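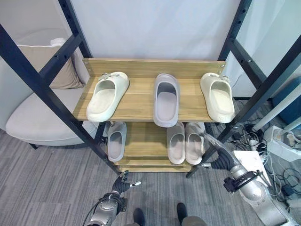
Photo: Vigfúsdóttir

Home Explore Threads Saved Log in

Filed under: Home & Furniture / Repair / Documentation

28th February. Thread on assembly instructions for discontinued flat-pack furniture, and where they go when the maker tidies its website.

Paper leaflets are usually thrown out with the box. From then on the owner depends on a PDF at an address printed on a sticker, if the sticker survives.

I ran a link check on 2000 Dremska leaflets listed in old catalogues. 900 came back as 404. The rest loaded, though several opened the wrong language or a later revision with different fixings.
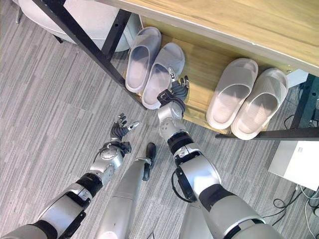
Kazue Hattori
Technical librarian, Urelia

The revision problem is worse than the missing files. Dremska kept the same product name when it changed the cam bolts. The leaflet for revision 2 gives a drilling depth that goes straight through a revision 1 side panel.

The only way to tell them apart is the small code in the bottom corner of the last page. Most people who scan a leaflet leave off the last page — it's usually blank apart from that code and the recycling marks.

If you scan one, include every page, both sides, blank or not. Name the file with the article number first, then the revision, then the language. Leave the product name for the description field.

Trolta handles this better. Old leaflets stay at the same address with a line at the top saying the product is no longer sold. The spare parts list is a separate file, so it can be updated without touching the drawings. 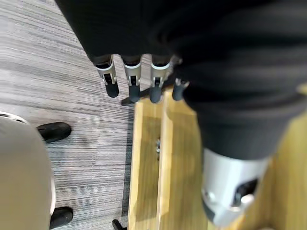 Aksel Frandsen: Trolta's parts list drops the thread size once a bolt goes out of stock. You get the length and nothing else. I had to measure mine with a gauge.

Fair point, and I've added it to the notes. Thread size, length and head type should all be on the drawing itself, where a stock change can't remove them.

Next question is search. Owners rarely know the article number. They type "hall cupboard, white, two doors" and get every hall cupboard ever made. We index by overall height, width and depth in millimetres, which anyone with a tape measure can supply. 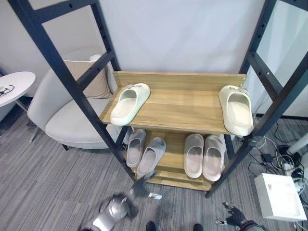 One reader asked whether the depth should include the handles. No — carcass only, doors shut, handles ignored. Catalogues are inconsistent on this, so we record the carcass figure and put the catalogue figure in a second field.

The next batch of scans goes up in May. Wardrobes first, then desks. Bed frames are waiting on the hardware sheets.

Contact | Terms | © Urelia | Back to top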